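Print this page
E-mail this page

PRESS RELEASE
8 May 2020

Filto opens its equipment planning service to smaller workshops

I've been writing these releases for Filto for a good while now, and most of them have been about something with a plug on it. This one is about the months before you buy anything with a plug on it, which in my experience is when most of the money gets lost!

From today, any workshop, packing room or care provider with up to 63 staff can book our planning service, which until now we've only offered to bigger customers. The fee is £3000, it's fixed, and it covers the lot: a visit or a video walk-round, a simulated model of your rooms, two rounds of trials with a simulated arm and gripper, and a written budget you can take to your bank or your board.

Why now? Well, the phone. Since the winter we've had 197 enquiries from small firms asking what a robot arm would cost them, and I answered a fair few of those myself. I'd always have to say the same thing - the arm is the easy bit to price. The gripper, the mounting, the guarding, the electrics, the training days and the hours when the whole thing is standing still are where a budget goes wrong. People were ringing with a figure from a catalogue and nothing else, and I didn't have a great deal to send them.

So we sat down and worked out a smaller version of what we do for the big sites. It runs on Irno, our planning software, and it starts with your building as it stands. We put in the walls, the ceiling height and the doors, then we put the gripper in and see where it can get to. I'm no engineer, but I've now spent several afternoons watching trial runs over a colleague's shoulder, and I do find it oddly gripping (sorry). 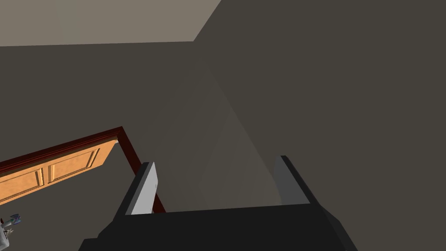 Simulated view from behind an open two-finger gripper, with a panelled wooden door to the left.

Doors matter more than I ever expected, by the way. How wide is it? Which way does it swing? Does it need to stay clear as a way out? A plan that looks lovely on squared paper can fall over on any one of those, and moving an arm on a screen costs a few minutes of somebody's time. Moving a real one after the floor has been drilled costs rather more, and you'll probably be paying an electrician twice as well.

At the end of it you get the budget, and we've tried hard to make it readable. It has a page for what you pay once and a page for what you pay every year. Spare finger pads are in there. So is insurance. So is the cost of carrying on exactly as you are, since for plenty of firms that's still the cheapest line on the sheet, and if that's how your sums come out then we'll say so and you'll still have the model to come back to.

We tried the new service out over the spring with two customers, and both have kindly let me mention them. Polák, who make fitted cupboards, came to us wanting two arms. Their trials pointed to one arm on a sliding base, and they've put off the second until they've had a year's running costs to look at. Tralik, who run a parts store, had already picked out a gripper and wanted us to check it. The simulated trials suggested the fingers wouldn't open wide enough for their biggest boxes, so they're looking at another model before they sign for anything. I was rather pleased with that one.

A few practical bits, as I know they'll be asked:

The fee doesn't include any equipment, and we don't take a commission from the makers. You can take the budget anywhere you like.

Everything can be done at a distance for the time being. If you can send us measurements and walk round with a phone, we can build the model from that. Site visits will be booked in as and when it's sensible for everybody, at no extra charge.

Allow six weeks from the walk-round to the finished budget. It can be quicker if your measurements are good - please do measure the ceiling, everyone forgets the ceiling.

If your financial year starts in the autumn, have a word with us soon. Places for budgets needed by October are limited by how many models the team can build, and they'd like me to stop promising people otherwise.

To book, or to ask for the price sheet and a sample budget, contact the Filto press and enquiries desk through the usual form. Editors who'd like a demonstration of Irno over video are very welcome, and I can normally set one up within a couple of days.

ENDS

Notes to editors

Filto plans and budgets automation projects for workshops, stores and care settings. Irno is its own planning software and isn't sold separately.

Further stills from Irno are available from the press desk on request.

Print this page
E-mail this page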